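Jornisel for Android
Read me first, version 7 beta

Jornisel is a small application for voice messages and calls over WiFi. It was written for the people in our own office, and later other offices asked for it, so we cleaned the code and put it here. The server part is called Gurico and has its own repository. You need both if you want to host everything yourself. If you only want to try the client, the test server is enough.

Status

The beta opened on October 15, 2024. Calls between two persons are stable on the phones we have. Group calls work up to 7 participants, after this the sound begins to break and we did not find the reason yet. Video is not planned.

Requirements

Android 13 or newer. It may start on older versions, but I don't test there and I close the reports about it.
A Gurico server, or an account on the test server.
Permission for microphone and notifications. Contacts permission is optional – without it you type the user name by hand.

Installation

Download the package from the releases page and open it on the phone. Android will ask if you trust this source. After the first start, enter the server address without the "https" part, then your user name, then the code from the invitation mail. The code is valid for one day. If the mail did not arrive, look first in the spam folder and then ask the person who runs your server, not me.

Updates do not install themselves. The application shows a yellow line on top when a new version exists. 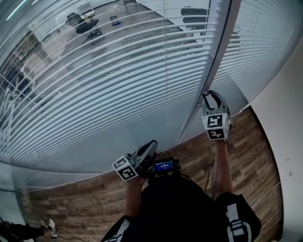 Limits on the test server

The test server accepts 500 accounts in total, and old ones are removed after a month without login. A voice message can be 7 minutes long. Longer recordings are cut at the end and the sender gets a warning. Messages stay on the server until the receiver downloads them, then they are deleted. Please do not use this server for anything that you can't lose.

Known problems

On phones with the Makhubela keyboard the text field jumps when you switch from typing to recording. Close the keyboard first.
When the phone changes from one WiFi network to another, the call stays open but it is silent for both sides. Hang up and call again.
The missed call counter shows the wrong number after a restart.
Bluetooth headsets: the answer button works, the volume buttons only sometimes.

Moving from Undora

If your office used Undora before, you can import the contact list. Export it there as a CSV file, copy it to the phone and choose Import in the settings. The groups are not imported. Message history also not, the format is too different and I gave up in June.

Translations

English and Portuguese are complete. Beverley Hapeta corrected all the English texts in the menus, many thanks for this. The mistakes in this file are mine. For a new language, copy the file strings_en and translate only the right side of each line.

Reporting a bug

Write the phone model, the Android version and what you pressed before the problem. A log helps a lot – Settings, Help, Save log. Remove the user names from it before you attach it.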